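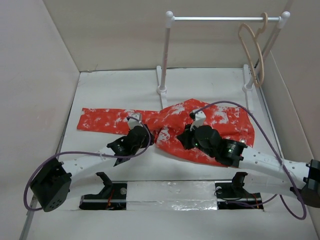

Zulema Sosa wrote back this morning that we should stop using the red-and-white one for hanging trials altogether, as the pattern hides the folds and you can't tell a sleeve seam from a white blotch. She would go back to the plain gray from September.

March 11, 2026. Garment notes, hanging.

I don't agree with her yet. The tie-dye is hard to read, but that is what people have in their closets. Keeping it in the set for now, with the plain gray as a second garment.

Fabric: the Pulska label says cotton, and it weighed 659 g together with its bag. Should have weighed it without. To redo.

Starting state: we still have no agreed way to crumple it. Dropping it from the same height gives a different heap every time. Twisting it first gives a long roll, and the collar ends up buried somewhere in the middle. I'd like to write down 4 starting states and stick to them. Quezada has a list we could borrow from.
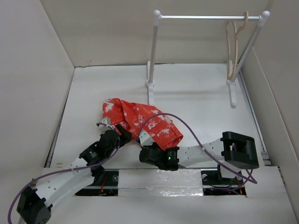
The collar is the part to find first. With the collar open, the hanger goes in one shoulder at a time and the rest follows by its own weight. Going in from the hem takes longer and stretches the neck.

Hangers: the Geltenar ones have a wider shoulder than I'd like for this size. Pornitz sells a narrower one, 19 to a box, odd number. Ask for a price.

Wash before next time? The cloth gets softer with handling and holds creases less. No rule for this at present. Suggest one wash per 600 trials, same detergent, line dried.

Still to do: weigh again, measure neck opening, answer Zulema.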